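4.3 Mounting the Ledesma towel rail

The Ledesma rail is supplied with two wall brackets, one bar, two set screws and a hex key. The brackets are suitable for masonry and for stud walls fitted with a backing board. Do not fix the brackets to plasterboard alone.

Caution: Check the wall for pipes and cables before drilling. Do not drill directly above or below an outlet or valve.

1. Mark a level line at the chosen height. Leave at least 200 mm clear below the line for folded towels.
2. Hold the paper template against the line and mark the four fixing holes.
3. Drill each hole to the depth of the supplied plug. On tile, start without hammer action.
4. Insert the plugs until flush with the wall surface.
5. Fix the left bracket fully. Fix the right bracket finger-tight.
6. Slide the bar through both brackets and center it.
7. Check the bar with a level, then tighten the right bracket.
8. Turn the set screws with the hex key until they touch the bar, then a further quarter turn.

Note: Brackets made before January have a slotted set screw. Use a 2 mm flat blade in place of the hex key.

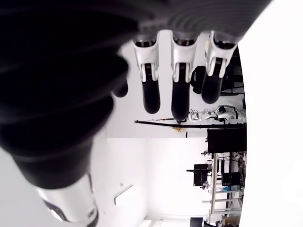
Bar finish affects cleaning and should be noted before the rail is put into use. The Ledesma bar is offered in black or white. A long black bar, like the horizontal one in the background, is to be wiped with a damp cloth only. Abrasive pads and bleach will dull either finish.

4.4 Load and inspection

The maximum load is 18 kg, spread evenly along the bar. Retighten the set screws after 21 days of use. If the bar turns by hand after retightening, replace both screws (Fadora part kit B).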